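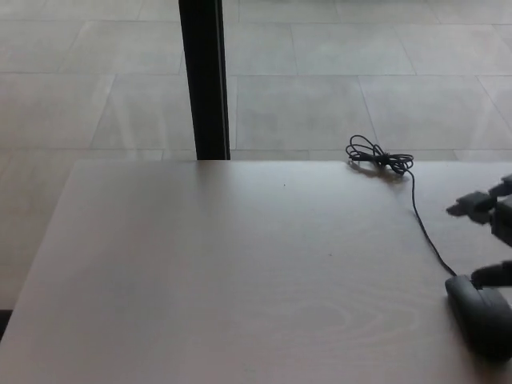 How long may a household keep a borrowed tool?

Most tools may be kept for six days, and the loan may be renewed once if no other household has asked for the item.

## The Lending Room at Ruddock

The town of Ruddock has lent books to its residents for generations. Its practice of lending tools is more recent, and it began modestly, with a cabinet of hand drills and pipe wrenches kept behind the circulation desk of the public library. The cabinet was filled by donation. Borrowers signed a paper ledger and returned items to the same desk that received their novels.

Today the collection holds 3,600 items and occupies the former loading area of the library's east wing. Its inventory runs from tile cutters to cider presses. Any resident with a library card may borrow from it without charge, and residents of the neighboring farms may do so for a small annual fee.

The case for a public tool collection is easily stated. Many tools are costly to buy, difficult to store, and needed only for a single task. A family that wishes to refinish one floor has little use for a floor sander in the following year. A shared sander can serve a whole street over the same period. Ruddock's older neighborhoods were built with narrow lots and few garages, and storage was the concern residents raised most often when the library first proposed the program.

### What Residents Borrow

Demand follows the calendar closely. Pruning saws and soil augers leave the shelves in the spring. Ladders are in steady use until the first frost, when the requests turn to caulking guns, pipe insulation cutters, and the two-person snow scoops that were added after several households asked for them by letter.

August is the busiest month. Canning begins then, and the library's pressure canners and steam juicers are reserved well in advance. The staff accepts canning reservations by telephone beginning on the first morning of the month, and callers are advised to have their card number ready. The canners are checked by the library's own technician each winter, and the seals are replaced whether or not they show wear. Borrowers receive a printed sheet of current processing times with each canner and are asked to discard older sheets they may have at home.

The least borrowed item in the collection is a leather-splitting machine that came with an estate donation. It has been retained. A local saddle repairer uses it from time to time, and no other public collection in the county is known to hold one.

### Receiving and Inspecting a Return

Every returned item passes through the inspection room before it goes back to the shelf. The procedure is set out in the program's handbook, which fills three binders and is revised each year. Blades are examined for chips and covered. Cords are run through the hand along their full length. Batteries are charged and logged. Items that fail are tagged red and moved to the repair bench, where they remain until a second member of staff has signed the tag.

Since the ledger was retired, loans have been recorded in Tukudow, a catalog system adopted by the library for both books and tools. Tukudow was designed for printed material, and its use for hardware has required some adjustment. A hammer has no author. The staff therefore enters the maker's name in the author field and the year of purchase in the field meant for the edition. Accessories present a harder problem. A router is of limited use without its collet wrench, yet the system treats the two as separate volumes of one work, and a search for the router will sometimes return only the wrench.

Soft goods are stored apart. Tarps, drop cloths, and moving blankets are washed between loans and folded to a standard size. Fine edge tools are wrapped in Loltex, a coated cloth the library purchases by the roll, and are lent in their wrappings. Borrowers sometimes return the tool and keep the cloth. The fee for a missing wrap is small, and it is usually waived the first time.

### Questions of Cost

The program is paid for through the library's general budget, with a separate line for repair. Donated tools are welcome, but they are not free to the library. Each must be tested, marked, and cataloged, and a power tool that cannot be supplied with replacement parts is declined. The library has also stopped accepting chain saws, hydraulic jacks, and any heater that burns fuel.

Late fees were ended for books several years ago. They remain in force for tools. A late novel inconveniences one reader, while a late concrete mixer may leave a neighbor with a prepared form and no means of filling it before the weather turns. Fees stop increasing once they reach the price of a basic replacement, and payment may be made in installments at the front desk.

Damage is treated with more leniency. Ordinary wear is expected and is never charged. A borrower who breaks a tool through plain accident is asked to fill out a short form describing what happened, and these forms have influenced later purchases. The library changed to a heavier pattern of post-hole digger after reading a number of accounts of the town's clay soil, which is densest along the Wumov, the creek that marks Ruddock's northern boundary.

### A Change of Quarters

The east wing was not designed for heavy storage, and the collection has outgrown it. Long-handled tools are racked in the corridor, and the garden carts are kept under an awning outside. Plans now under review would move the collection to the old feed warehouse beside the creek, where a raised floor of 1,000 square feet could be reserved for racks and a covered dock would allow larger items to be handed directly into a vehicle.

Some residents have written in favor of the present location. It is near the bus stop, and many borrowers collect a tool and a book in the same visit. The library has proposed keeping a selection of small hand tools at the main desk if the move goes forward, together with a daily delivery between the two buildings. Written comments on the proposal may be left at the circulation desk during regular hours.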